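Re: [flurow-users] Planner takes the long way around when blocks are close together

From: Mikkel Ravn
To: flurow-users

Donal Moriarty wrote:
> We moved from the old grid planner to the Flurow one in May and most
> of it went fine. The pushing task is where we are stuck. With a few
> blocks spread out on the board the plans are short and sensible. Once
> two or three of them touch, the finger goes way out to the side, comes
> back, and sometimes the planner just gives up with "no approach pose".
> I have raised the sample limit from 60 to 249 and it made no
> difference that I could see. Is this a perception problem or a
> planning problem? Config is attached.

Hi Donal,

It's a bit of both, but start with perception. Your config still has merge_contacts set to true, which was the default in the Irau branch. With that on, any blocks whose outlines touch come out of the segmenter as one object with one convex hull. The planner then looks for a push contact on the hull, and if the block you asked for sits in the middle of the row it has no free face left. Raising the sample limit won't help, as every new sample fails the same check.

Set it to false and rerun on a logged scene before you try the arm. You should get one label per block. If two blocks of the same color touch, you may still get a single label, and for that you need the shape templates turned on as well.

The second thing is the tool model. You have the finger as a cylinder, which is fine, but everything above it is one big box. We had the same thing here in Pidville until Manríquez split it into separate shapes for the clamp ring and the housing above it. The box was blocking low poses next to anything tall. On our 439 logged start states, the box model failed to find an approach in 59 of them. I haven't rerun the full set with the new model yet, so I can't give you the other number.

Third, and this one is easy to miss: the arm hides part of the board from the camera when it is down at the start of a push. If you replan at that point, a half-hidden block comes back as a thin sliver and the planner treats it as a small object. We keep the last full outline from before the arm came down -- the option is hold_occluded, off by default -- and only update the position from whatever is still visible. It does drift if the hidden block gets bumped, so retract and look again after each push.

Stars and hearts are still treated as convex by the contact sampler. It picks points across the notch that aren't on the block at all. There is a patch for that in my branch but it needs cleaning up before I send it.

Our test layout has touching blocks and a partly hidden one, if you want something to set up on your side:
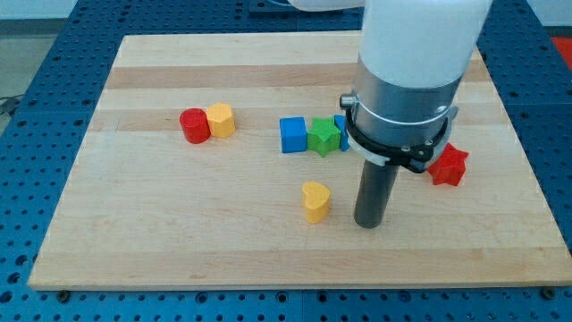 Start with merge_contacts and leave the rest alone until you have seen what it does to the labels. If you still get "no approach pose" after that, send me the planner log with debug on, and the tool file too, as it wasn't in your attachment.

Mikkel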